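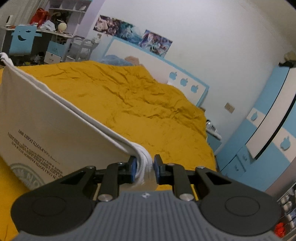 Issue 31, page 2

The Yellow Room

The bag had come all the way from Fusmont on her lap, first on the slow train and then on the bus that goes round by the reservoir, and when she finally put it down on the bed it leaned over to one side as if it too had had enough of sitting up straight. It was a big cream canvas thing, the kind that new bedding is sold in, and it still said COTTON DOBBY on the front in capitals, with some smaller lines underneath that she had never in her life bothered to read. Her mother had never thrown away a bag with a drawstring. There had been a drawer for them in the kitchen at Diltham, and when the drawer was full there had been a second drawer, and the tea towels had gone to live on top of the fridge.

She sat down beside it on the yellow duvet, which crackled into a hundred new creases and let out a smell of airing cupboard. Her aunt had made up the small bedroom for her. Of course she had. It was the room she always had, and it made no difference that she was a grown woman with a bad knee and a mortgage, because the small bedroom was where she went, in the bed with the blue apples cut out of the headboard, and that was that. As a little girl she had put her fingers through the apples last thing at night, one after the other, and wished on each of them. The wishes had mostly been to do with ponies.

"Have you opened it?" her aunt called up the stairs.

"Not yet."

"Well, there's no hurry. There's soup."

There was always soup. She could hear the lid going on and off the pan, and the wireless muttering to itself about the roads, and somewhere behind the house the neighbour's dog asking to be let in. She took hold of the edge of the bag and held it, and did not pull.

It had been in the wardrobe at Diltham, right at the back, behind the winter coats. Everything else in that house had been easy enough once she had got going, and she had been rather proud of how well she got going. The plates had gone to the hospice shop. The piano had gone to a family in Warnano, who sent two enormous sons to fetch it and were so polite about the scratches that she nearly gave them the stool for nothing, and then did. She had filled more than 200 sacks and boxes since March, and written on every one of them in thick black pen, and hardly cried at all except over a packet of cake candles. And then there was the bag, and she had looked at it and thought, no, not on my own, and carried it to the station.

The stairs creaked in their usual order. Her aunt came in sideways with a tray, because the door had never opened properly since the carpet was laid, and put it on the chest of drawers among the china rabbits.

"I thought you might want it up here," she said. "Budge up."

They sat with the bag between them, the two of them and their bowls, blowing on their spoons. It was leek, with too much pepper, just as it should be.

"I know what it is, you know," said her aunt after a while. "I was there when she bought the wool. Amrani's, on the corner, when they were closing down and everything was going for pennies. She bought the whole basket. I said to her, you can't knit, and she said she would learn."

"She never learned."

"No, she did not. She was dreadful. She did it every winter for nine years and it never got any better." Her aunt put her bowl on the floor. "She wouldn't let me help. She said it was for you and it had to be hers all the way through. Go on, love. It won't bite."

So she loosened the top of the bag with both hands and reached in, and there it was, yards and yards of it, red and green and a very unfortunate brown, wide at one end and narrow at the other and then for no reason wide again. She pulled and it kept on coming. It went across her knees and over the yellow duvet and down the side of the bed, and when she got to the end the needles were still in it, halfway along a row.

"What was it going to be?" she asked.

Her aunt picked up the brown part and considered it for quite some time, turning it this way and that in the light from the window.

"Do you know," she said, "I never liked to ask."

She put the needles in her niece's hands, and moved the soup bowls out of the way with her foot, and went to find her glasses.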